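4. Student Data Collection

4.1 Course setting

The demonstrations used in this paper were recorded in a second-year laboratory course at Skorkness, in which student teams teach a two-arm station to carry out short kitchen jobs. The course runs for one term and ends in February. Each of the 5 teams was assigned one task and wrote its own task sheet, covering the start layout, the goal layout and the conditions under which an episode is thrown out. Teams were allowed to revise the sheet once, after the first week of recording. Four of them did.

Recording was done with the Cruzado logging tool, which stores joint positions, gripper opening and camera streams on a common clock. Earlier work by our group (the Lusdale set) used a separate clock for each stream, and the resulting drift made it hard to label the moment of contact. We did not reuse any of that data here.

4.2 Task: transfer of steamed buns

The bun task was chosen for its soft, nearly uniform objects. A rigid block tolerates a wide range of grip force. A bun dents under too much force and slides out under too little, and in both cases the episode may still look correct in the joint data alone. The operator therefore marked each grasp by hand as clean, dented or dropped. The goal is to move the buns one at a time from a steamer basket to a plate, with the lid already off. Lid removal was recorded as a separate task and is treated in Section 4.3.

The students collected 2,000 episodes in total, of which 1,780 were kept after review. Most of the rejected episodes failed on the start layout – usually a plate set down outside the permitted area – and a smaller share had missing camera data. Episodes with a dropped bun were kept if the operator recovered within 20 seconds.
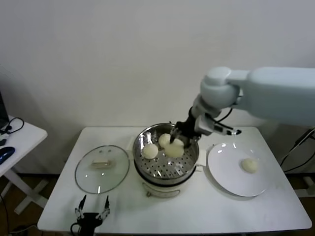
Figure 3. Bun transfer. One bun is held in the gripper inside the steamer basket, and one is on the plate.

Approach angle was left to the operator. This was a deliberate choice by the team and it had a cost: the buns closest to the rim were approached from several directions, and the policy trained on the full set tended to average them, which brought the fingers down on the rim itself. Splitting the episodes by approach side before training removed most of these contacts. The same split had no clear effect on buns lying well inside the basket.

Grasp labels were checked by a second team using the Brurkberg review sheet. Disagreement was highest between clean and dented. We merged these two labels for training and kept them apart only in the error analysis in Section 6.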